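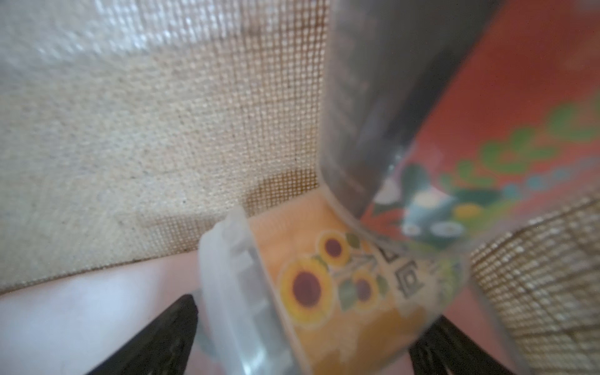
Beige woven fabric, close up.

Flallent woven blinds: frequently asked questions
Last updated Jul 8, 2026

What does the openness factor mean?
It is the share of the cloth taken up by the gaps between the yarns. A 3 per cent fabric blocks more glare than a 10 per cent fabric and gives less view out. Bilterel is supplied at 3 per cent only.

Can people see in at night?
Yes, with the lights on. Any open weave becomes see-through from the darker side. Fit a second, blackout blind if this matters.

What is the widest single blind?
2000 mm for Bilterel and Workora. Beyene is a heavier cloth on a larger tube and can be made up to 4000 mm. Wider windows need linked blinds, which leave a light gap of 30 mm between cloths.

Do I measure the recess or the blind?
Give us the recess size. Measure the width in three places and use the smallest figure. We make the deduction for brackets. For a face fix, give the finished blind size and write "exact" on the order form.

Will the colour match my sample?
Small shifts between dye batches are normal. Order all blinds for one room together. Samples sent out before February came from the old Workora range and should not be used for matching.

How do I clean the cloth?
Vacuum with a soft brush on low suction. Bilterel and Workora may be wiped with a damp cloth and mild soap — leave the blind fully down until dry. Do not wet Beyene.

Can I trim a blind myself?
The tube can be cut with a hacksaw. The cloth cannot, as the edges are heat sealed and will fray. Trimming ends the guarantee.

Are spare parts sold?
Brackets, chains and end caps are listed under Spares. Quote the order number printed on the label inside the bottom bar.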